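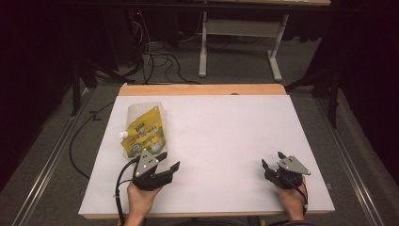
Spout pouch with yellow label, on the white board.

September, 4:15 p.m.
Tamsin Trevaskis

Drop test, retail pouches against the Irberg film

Read the Drukavia sheet again over lunch. It still says their new laminate "survives normal household handling" and still doesn't say what that is. Height? Full or half full? Cap up or cap down? Angus H. thinks I'm being picky. Maybe, but we're being asked to pay more per roll for it.

Did 9 drops this morning with water-filled samples, 106 cm onto the concrete by the sink. 2 leaked, both at the spout weld, none along the side seals. Hyun-seo reads that as good news for the film. I read it as nothing much. If the weld goes first we never find out what the film can take, and the old Dinley pouches failed at the weld too. Same welder, same jaws, same operator (me).

Also not happy with the paper towel method. A towel under the sample shows a leak if it is big enough to wet a towel. Slow seepers will pass and then ruin somebody's lunch bag. Hamish McKinnon wants to weigh before and after. Fine by me, but the small balance drifts when the door is open and I don't trust its last digit.

Things I'd want before signing anything:
- samples from more than one roll
- welds done on the Rakena machine as well as ours
- somebody other than Drukavia to say what temperature the seal was made at
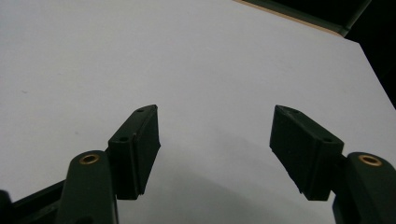
Cold samples

77 minutes in the chest freezer, then the same drop. Cut short when Grimshaw needed the freezer for his gels, so these were chilled at the outside and who knows what in the middle. No leaks. I would not quote that to anyone. The film did feel stiffer at the folds, and I could hear it crackle when I squeezed, but I had been told to expect that and probably listened for it.

Hyun-seo has already put "passes cold" in the shared table. Changed it to "cold: not tested properly." She may change it back.

Next: overnight freeze, label the samples by roll this time, ask Dinley if they still have the old weld settings written down anywhere.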